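Home | Features | Gadgets | Archive

My dishwasher is five years old and still can't load itself. So when Zorska said its machines were nearly ready for housework, I went along – hopeful, with a list of chores. 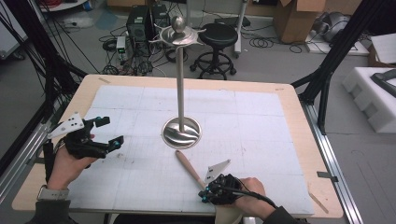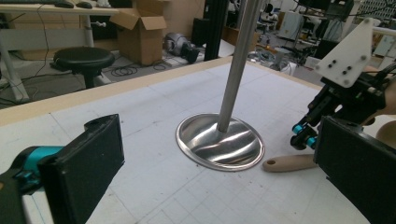 Dusting is the job I'd hand over tomorrow. I own far too many fiddly ornaments, and something like that thin metal pole on its shiny round base would have me holding my breath. Give it four more years, I reckon.

Contact us | © Lovolora | Back to top

Related
Can a robot fold sheets yet?
Cuvov's mop on trial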